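Swapping fingers on the two-arm setup

I have been meaning to write up the gripper comparison since April, and I finally have enough runs to say something useful. The short version is that I am keeping the tapered fingers on both arms, with one complaint that I will get to.

I had two sets to compare. The first was the wide flat set from Sturnau that I had been using all winter. They are good on mugs and plates and they don't care much if the arm comes in a little off. The second was a narrow tapered set that I ordered from Rinaldi. The bolt pattern is the same, so the swap took me less time than redoing the calibration did.

For the test I wanted a task where finger width would matter. Moving dishes between a shelf and a table doesn't tell you much, because almost anything can pick up a mug by the handle. So I left the dishes where they were and added a small remote and its battery. One arm holds the remote steady and the other deals with the battery and the compartment. I drive both arms by hand from the controllers and record the whole thing.

I did 168 runs with the flat fingers and then the same number with the tapered ones. I would have liked more, but my wrists get tired after an hour or so of this.
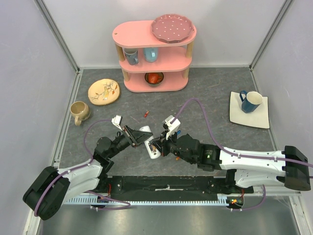
Both arms at work, with the left gripper's taper in view, remote in the middle with the compartment open.

With the flat fingers the battery was the problem. The fingertips are wider than the space they need to get into, so I kept bumping the side of the compartment and pushing the remote across the table. I finished the task in about a third of the runs. Most of the failures were the same one over and over.

The tapered fingers did much better. I could get hold of the battery near one end and still see what I was doing on the wrist camera – the flat ones block a lot of that view. The failures I did get were mostly drops. There is not much contact area at the tip, and if the grip is slightly off center the battery turns in the fingers and you have to put it down and start again.

That is my complaint. I tried a strip of thin rubber from Mamari on the tips and it helped with the turning, but it started to peel after six or seven sessions. I have not found a glue that I like.

A few notes on the rest of the setup, for anyone building something close to it:

The wrist cameras need to be re-aimed after a finger swap. I skipped this the first time and lost an afternoon of recordings.

Tie the camera cable down along the forearm but leave a generous loop at the wrist. If it is too tight it pulls on the connector when the wrist rolls.

I moved from my old controller software to Eria partway through the winter, before any of these runs, so both sets of fingers were tested on the same version. The lag is lower and I notice it most when both arms are close together.

I have 773 recordings on the drive now, counting the older dish tasks. Next I want to try one flat finger set on the holding arm and the tapered set on the other. The holding arm doesn't need to be precise and could use the extra grip. I'll post the numbers when I have them.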